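중고 미니타워 재조립 순서 문의 (CPU 먼저 vs 파워 먼저)
게시판: 데스크톱 하드웨어 > 분해/재조립
조회 247 | 댓글 8

prandley_44
사무용 미니타워 재조립 순서 때문에 글 남깁니다. Prandley 물류창고에서 나온 불용 장비이고 현재 상태는 다음과 같습니다.
- 측면 패널 탈거, 케이스 눕혀 놓음
- CPU 탈거, 소켓 브래킷 열린 상태
- 하드디스크와 ODD는 케이스 밖
- 파워와 메인보드는 장착 상태
파워를 교체할 예정인데 CPU를 먼저 올리고 메모리까지 꽂은 다음 파워를 가는 게 맞는지, 파워부터 갈고 나머지를 진행하는 게 맞는지 의견이 필요합니다. 같은 모델이 7대라 순서를 한번 정하면 그대로 반복할 생각입니다.

널브러진콘덴서
파워 먼저입니다. 파워가 보드 바로 옆에 붙어 있는 구조라면 뺄 때 본체가 보드 쪽으로 기울기 쉽습니다. 쿨러까지 올라간 상태에서는 손 들어갈 공간이 줄고 24핀 커넥터 걸쇠도 누르기 힘듭니다.

sheehan_bench
반대 의견입니다. 소켓이 열린 채로 파워를 들어내면 나사나 케이블 단자가 핀 위로 떨어질 수 있습니다. LGA 핀은 한번 휘면 복구에 시간이 많이 듭니다. CPU를 먼저 안착시키고 브래킷을 닫은 다음 파워 작업을 하는 편이 안전합니다. 쿨러는 나중에 올려도 됩니다.

널브러진콘덴서
그건 소켓 보호 커버를 씌우면 해결되는 문제입니다. 커버 씌우고 브래킷 닫고 파워 교체, 이후 CPU 장착. 공정 하나 늘어나는 정도입니다.

sheehan_bench
중고 장비에 보호 커버가 붙어 오는 경우가 드뭅니다. 7대분을 따로 구해야 하는데 소켓 규격까지 맞춰야 합니다. CPU 자체가 커버 역할을 한다고 보면 됩니다.

famstead
순서보다 케이블 정리가 먼저라고 봅니다. 눕힌 상태에서 SATA 전원선이 드라이브 베이 쪽에 늘어져 있으면 드라이브 넣을 때 걸립니다. 저는 아래 순서로 합니다.
1. 베이 쪽 전원선과 데이터선을 밖으로 걷어 냄
2. CPU, 메모리
3. 파워
4. 캐디에 하드디스크 고정 후 삽입
5. ODD, 데이터선, 전원선
6. 확장 카드
빼낸 부품은 칸이 나뉜 거치대에 세워 두는 쪽을 권합니다. 겹쳐 쌓으면 하드디스크 기판면이 긁힙니다. 같은 계열로 보이는 케이스 작업 사진 두 장 붙입니다. 둘 다 CPU 소켓이 비어 있고 브래킷이 올라가 있습니다.
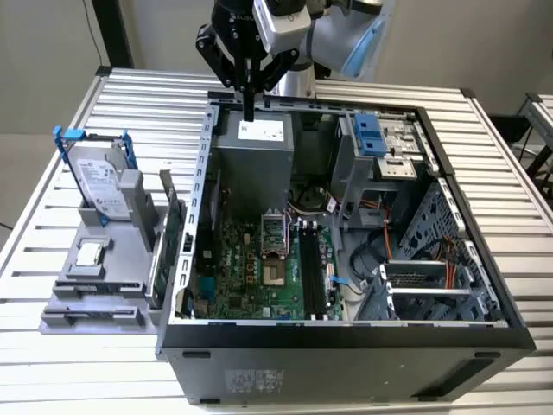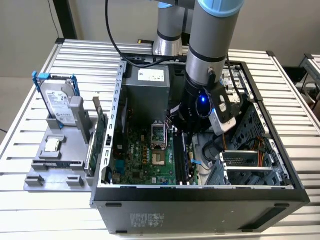
캐디는 삽입 방향이 틀리면 끝까지 안 들어갑니다. 힘으로 밀지 말고 빼서 커넥터 위치부터 다시 확인하십시오. 데이터선은 드라이브를 넣기 전에 보드 쪽만 먼저 꽂아 두면 편합니다.

pisisthorpe수리
4번과 5번 사이에 보드만으로 한 번 POST 확인하는 단계를 넣어야 합니다. 드라이브와 카드까지 전부 조립한 뒤 화면이 안 나오면 원인 범위가 너무 넓어집니다. CPU, 쿨러, 메모리 하나, 파워만 연결해서 진입 확인하고 전원 뽑은 뒤 나머지를 진행하십시오. 그리고 위 목록에 쿨러가 빠졌습니다.

famstead
쿨러 누락 맞습니다. 3번 파워 다음에 서멀 도포하고 쿨러입니다. POST 확인은 쿨러 장착 직후, 하드디스크 삽입 전이 낫다고 봅니다. 캐디를 넣고 나면 전면 쪽 선을 다시 만지기 불편합니다.

prandley_44
정리하면 선 정리, CPU와 메모리, 파워, 쿨러, POST 확인, 드라이브, 카드 순으로 가겠습니다. 보호 커버는 재고가 없어 sheehan_bench 님 방식으로 합니다. 교체용 파워의 CPU 보조전원선 길이가 기존보다 짧은데, 파워 밑으로 못 돌리고 보드 위를 지나가야 할 것 같습니다. 이 부분은 첫 대를 조립해 보고 안 닿으면 연장 케이블로 새 글 올리겠습니다.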